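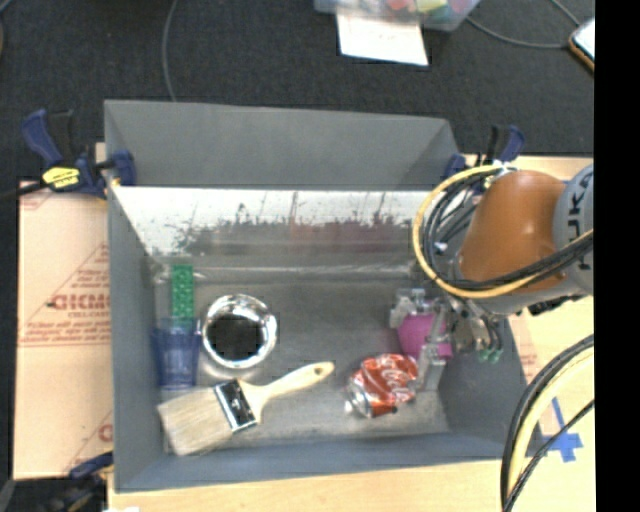 Bin picking cell: cable loop at the wrist and bin clamping

Stistaneck
Cell operator
Posted in August, 09:40

Members are asked for their views on two matters concerning our picking cell, which uses a KUKA arm over a grey bin held to the table by clamps.

First, the yellow cable is carried in a wide loop at the wrist. When the arm reaches low near the right wall, I am concerned that the loop may rub. Secondly, the bin has shifted 3 mm since the last calibration, and the clamps had been tightened by hand.

Dağdelen
Moderator
Reply 1

The loop should not be shortened until the full wrist rotation has been tested at low speed. A tight cable fails at the connector, and that is the more costly repair. Please also inspect the hose fittings at the gripper, as they pass close to the wall.

Trunetti
Member
Reply 2

I must disagree in part. A wide loop is acceptable in open space, but over a bin it will catch sooner or later. We fitted 2 extra ties on our arm and have had no fault in 21 weeks.

Dağdelen
Moderator
Reply 3

That result depends on the range of movement. Ties placed across a moving joint are not permitted under our site rules, whatever their record.

Trunetti
Member
Reply 4

They are placed on the fixed side of the joint – I should have made that clear.

Salton
Member
Reply 5

With regard to the bin, kindly mark the corners on the table before retightening, and check the marks at the start of each shift. Calibration should be repeated after any movement above 1 mm.

Stistaneck
Cell operator
Reply 6

Thank you. The corners will be marked this afternoon and the rotation test will follow. I shall leave the loop as it is until then. Could Trunetti state the spacing of the ties?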